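Bakery Counter Play Set with Serving Tray and Tongs

Product code: 569
Supplied by Zulten Educational Furnishings, Grenbridge
Suitable for: nursery and reception classes, family rooms, library play areas

The Bakery Counter Play Set has been put together for early years settings that wish to offer a shop or café corner without giving up a large amount of floor space. It contains a selection of toy breads and pastries, a serving tray, a pair of kitchen tongs and paper bags for the customer's order. The set may be used on any level worktop or low table. It may also be combined with the Zulten till and shop sign, which are sold separately.

Children take turns as baker and customer. The customer chooses, the baker lifts each item from the tray and places it in the bag, and the order is handed over. Settings that have used the Arnstead Market Stall will find the activity familiar, and the two products store well together.

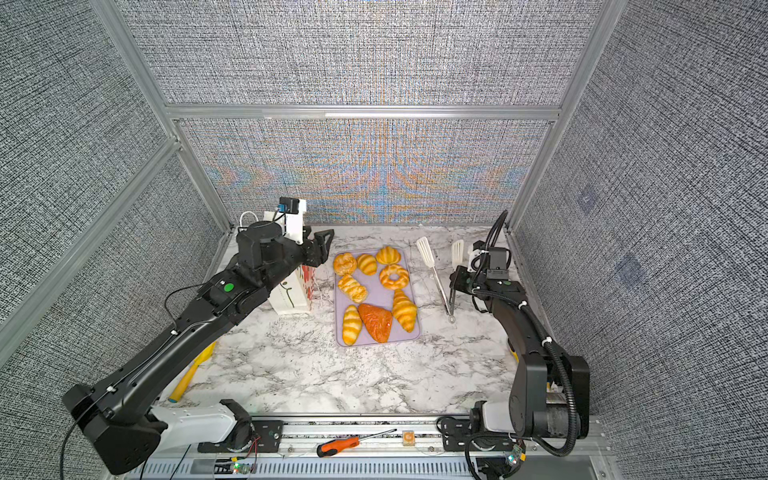
The breads and pastries have been chosen so that each shape calls for a slightly different grip. Younger children generally begin with the larger rolls and move on to the smaller or flatter pieces as their confidence grows. The ring-shaped pastry can be picked up by its edge or through the hole, while the flat triangular one lies low on the tray and asks for more care. The croissant, with its curve and orange stripes, is easily named and is often the first item requested. Staff may wish to introduce words such as twisted, round, striped and long during play.

The tray is pale lavender with rounded corners. The golden and orange colours of the food stand out well against it, and this is helpful for children who find it hard to pick out objects on a busy surface. The tongs have white silicone heads, one of them slotted, and silver metal arms joined by a hinge with a small ring at the end. Adults should show children how to hold the tongs before first use and should remain nearby while they are in play.

Paper bags are decorated with a red floral pattern. They are intended for light use and should be replaced when torn. Refill packs of 200 and 500 plain bags are available under the Fukuda name.

Care and cleaning
Wipe the tray and toy food with a damp cloth and mild soap. Do not place the toy food in a dishwasher. Tongs should be washed by hand and dried fully before storage. Check all items regularly and remove any that are damaged.

Ordering
Orders may be placed by post or through the Grenbridge office – please quote the product code in all cases. Schools ordering the matching storage box should add code 459. Unused sets may be returned in their original packaging. Prices on this page were last reviewed on 16/04/2022.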